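Skitar set visit, 1 December 2020

The invitation said we would "step inside the world of Skitar." We stepped inside a former cold-storage building in Herkevley and were handed lanyards. The studio would like this to be its big fantasy series for next year, and it had asked a small group of TV writers to come and be impressed in person.

Our guide was Jocelyn Caron from publicity, who walked fast and answered most questions with "you'll have to watch." First stop was the throne hall. It's smaller than the August teaser made it look, and the far wall is green fabric. I don't hold that against anyone, but the press notes call the production "built for real, stone by stone," and I put my knuckles on one of those stones. Foam.

The armor shop was better. Ferenc Illés runs it, and he has 69 helmets on shelves, each dented by hand. He let us hold one. He also said the first two episodes barely use them, which the publicist did not seem to enjoy hearing.

Then came the showrunner, Botond Magyar. He had half an hour for us and spent most of it on the map. There are 3,738 years of backstory, apparently, all written down. I asked what the heroine wants in episode one. He said she wants what the Rangel have always wanted, and went back to the map. I've read three of the novels and still couldn't tell you what the Rangel have always wanted – land, possibly, or the bell.

Laimutė Kütt, who plays her, was much clearer. Her character is a deserter who lies about it, and the lie gets bigger every week. That's a show I would watch. She said it in two sentences between setups, in a cloak and sneakers, and it did more for me than the whole presentation.

We saw one scene being shot, an argument in a stairwell. Gerasimos Stefanou plays the uncle and he's good at standing still. They ran it for nearly an hour and changed one line, then changed it back.

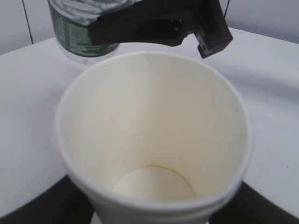

After that there was a screening of footage in a side room with the sound too loud. Lots of riders, lots of fog, one dragon-ish thing seen from behind. No complete scene. When a studio cuts every clip off before somebody answers a question, I start to wonder about the answers.

The spin-off, Novari, is already being talked about, although the parent show hasn't aired a minute. Caron wouldn't confirm it. The name was on a door we passed, though.

I'll watch the pilot for Kütt and the helmets. The map I can do without.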